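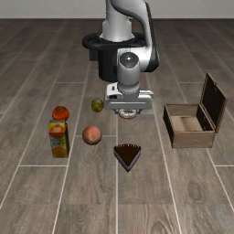
A simulated arm in Ilach holds a sprinkled donut just above the floor, with the open wooden box to its right. Image: Rimach

Rimach opens Ilach, its practice room for teaching robots by remote control

May 5, 2020 – Hi, I'm Zerrin Akyol, and I run the teaching side of things at Rimach. I don't usually get to write our press releases (Bastien Marchal does, and he uses far fewer exclamation marks), but I asked for this one. As of today, Ilach is open to anybody who wants to show a robot arm how to do a job and would like to get the clumsy part over with on a screen first!

You sit down, take hold of a hand controller, and drive a simulated arm through a task from start to finish. Ilach records the path of the arm and every opening and closing of the gripper. Do that a few times and you have a set of demonstrations that a learning program can train on. You don't write any code while you're driving, and if you drop something you hit reset and the floor is laid out again.

We've been running a closed trial since October with 16 people, most of whom had never steered an arm of any kind. Between them they recorded more than 200 demonstrations, and we kept 190 after review. The rest mostly had long stretches where the person driving had stopped to talk to me. I'll take the blame for those.

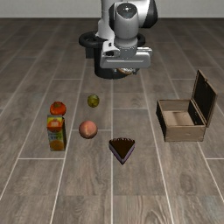
Groceries, cake and an open box in the Ilach starter room. Image: Rimach

The starter room is all about food and a box with a lid. We went back and forth on that for weeks. Kaiwen Xiao, who built the room, wanted plain blocks, and I wanted things people already have a feel for, because you go at a peach differently than you go at a cube, even when you know perfectly well it's only pixels. Kaiwen came around, and then he spent far too long on the floorboards (they do look great).

"My first try was awful and my fifth was fine," says Ludivine Royer, who joined the trial from the packing firm Lefèvre. "I kept lowering the gripper too early. After a while I stopped thinking about the controller and just looked at where I wanted to go." 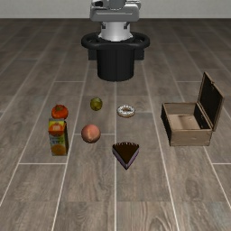
What I care about most is how people choose their path, and that's the bit I'd love new users to play with. A program that only ever sees one route to the box will have a hard time once something is standing in the way. So try more than one! With the donut lying between the arm and the slice of cake, and the box off to the right, you can come in low and sideways or lift high and swing across, and I'd like to see both in your recordings. Slow is fine too. Please don't tidy up your little corrections, they're some of the most useful parts.

Ilach comes with 2 ways to drive, the hand controller and an ordinary keyboard. The keyboard is slower, but it's there if you want to try things out before getting any gear. Recordings made either way can be opened in Istach, our review tool, where you can play them back, trim them and mark the ones you'd like to keep.

Quentin Barbier is handling sign-ups and school requests, and he'll also set up a remote walkthrough for your group if you ask. You can reach him through the contact page on the Rimach website. Send me your weirdest box-packing routes while you're at it!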